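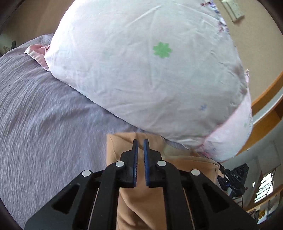

White pillow with a pink band, placed on a lavender sheet.

Home | Household Guides | Bedrooms | Laundry | Contact
Last updated: April

Changing a Pillowcase and Dressing the Head of the Bed

This guide forms part of the Landeg Residence household series and applies to all single and double rooms. It covers the removal of a used pillowcase, the fitting of a clean one and the placing of the pillow on a made bed. Residents who change their own linen may follow the same steps as housekeeping staff.

What is needed

One clean pillowcase per pillow, a laundry bag, and a clear surface on which to lay the pillow. The bed itself will do, provided the bottom sheet has already been fitted and smoothed. Pillowcases from the residence store are 70 cm long and are issued folded in pairs. Residents may use their own.

Removing the used case

Hold the closed end of the case with both hands and shake the pillow downwards until it slides out. Do not pull at the corners of the pillow, as the seams give way there first. Check inside the case for tissues, hair grips and earphones before it goes into the laundry bag. Used cases should be turned the right way out. Pillows showing a split seam or a stain should be taken to the linen room on the ground floor and exchanged.

Fitting the clean case

1. Turn the clean case inside out and put both hands inside, as far as the two closed corners.
2. Through the fabric, take hold of two corners of the pillow at one short end.
3. Keeping hold of the corners, shake the case down over the pillow so that it turns the right way out. A large pillow may need two or three shakes.
4. Push each pillow corner fully into its matching corner of the case. An empty corner will crumple into a loose flap and should be filled at this stage.
5. Draw the open end over the pillow and tuck in the inner flap, where there is one.
6. Lay the pillow flat and smooth the upper side from the middle outwards with the palm of the hand.

Cases with a coloured border or band

Where a case has a band in a contrasting colour, the band should run straight along the edge of the pillow without twisting. If it curls underneath, lift that end, pull the band level and lay the pillow down again. Printed cases, such as those with flowers or clover leaves, are placed with the print facing upwards. Light creases are acceptable. Ironing is not required for any case in the Leler range, which makes up most of the residence stock.

Placing the pillow

Smooth the sheet at the head of the bed before the pillow goes down. Set a single pillow centrally, with its long side parallel to the headboard. On a double bed, two pillows are placed side by side with the open ends facing outwards. Blankets and clothing should be folded and put away or laid at the foot of the bed.

Washing

Pillowcases are washed with sheets of a similar colour. White cases with pale trim may be washed with other whites at the temperature given on the label. The residence laundry handles up to 295 cases in a week, and bags left after 10 a.m. will be returned the following day.

Queries about linen should be addressed to Meifang Qian, Household Office, extension 469.

Comments (3)

Ainhoa Quintana
The inside-out method works well on my Tristard pillow, which is rather stiff. I had always stuffed it in from the open end and it took ages.

rm_upper_landing
Could the guide say what to do with zipped cases? Mine is a Rostico and the zip catches on the pillow every time.

Household Office
Thank you. For zipped cases, open the zip fully before step 1 and hold the pillow away from the teeth while closing it. We will add a line at the next revision.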